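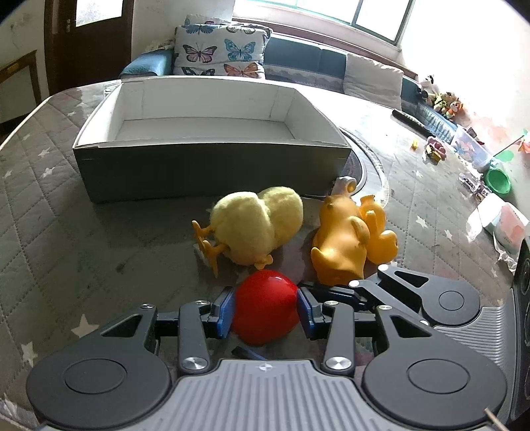

Flastamdale Robotics Club: Teaching by Hand Group

Questions we get asked

Do I need to know any programming?
No. You hold the gripper, you pick the thing up, you put it in the box. The programming is done by Arif Abeysekara, who prefers to be left to it.

Why toys?
They come in awkward shapes and they don't mind being dropped. A smooth red ball and a fluffy chick ask very different things of two fingertips.

How many times do I have to do it?
We ask for 40 goes per toy. Most people get bored at about 20, so have some tea then.

I dropped it. Shall I start again?
Pick it up with the gripper and carry on. The robot will drop things too, and it may as well learn some manners about it.

Can I go faster?
Please don't. Last November we had a very keen member, and for a while the arm threw ducks.

Can I use my other hand to help?
Only if it's holding the other gripper.

Is there an age limit?
Anyone over 10 can have a turn. Adults need more reminding about the tea.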